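About Adusthorpe Netball Club

We're a netball club, and if you've never seen netball played, come and watch us some evening! It's a cousin of basketball with no dribbling and no backboard, and it moves a lot faster than people expect. Most of our members had never touched a netball before they joined, and plenty of them now plan their whole week around it.

Mutua Shemweta started the club with 11 players and one borrowed hoop. Mutua still coaches the Nyanda squad, our top team, and still runs the first half hour of every practice (bring water, you'll need it). The Ranau squad is for newer players and anyone coming back after a long break, and our juniors play as Jarnia.

All 3 squads practice in the same gym on the same evening, one after another, so there's a lot of overlap and a lot of cheering from the bleachers. Juniors go first at 5:30 p.m. If you stay to the end you'll usually find somebody working on their shots while the rest of us stack chairs.
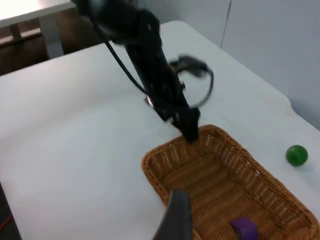
Our big event is the summer tournament in July, which brings in up to 600 players and their families. We love it. There are games on every court from breakfast on, a mixed round in the afternoon where squads get shuffled together, and a very loud final.

New players are welcome all season, at any age from eight up. Your first practice is free, and after that dues are $20 a month with bibs and balls included. Just wear sneakers with good grip, find Mutua by the scorer's table and say you're new!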